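Saturday, late. Back at Gusdale for the bedroom job, Sang-wook Bang on the remote arms and me keeping the log. Seventy runs, he says, and it will have the idea. I have my doubts. It was Sang-wook who had the idea, all 70 times, and the robot just went where he sent it.
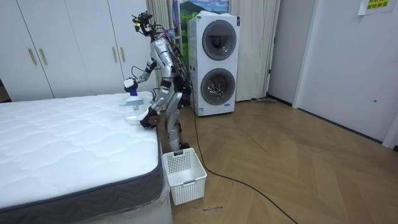 Work, Gusdale

Both arms out over the corner of the bare mattress, and the long black cable across the parquet, which I stepped over all day. Of the 70 I marked 22 as fit to keep. Belham will want to hear a bigger number and I shan't give them one. What does it learn from a man changing his mind halfway? Hesitation, I suppose.

My back aches. Must ring Gil about the car.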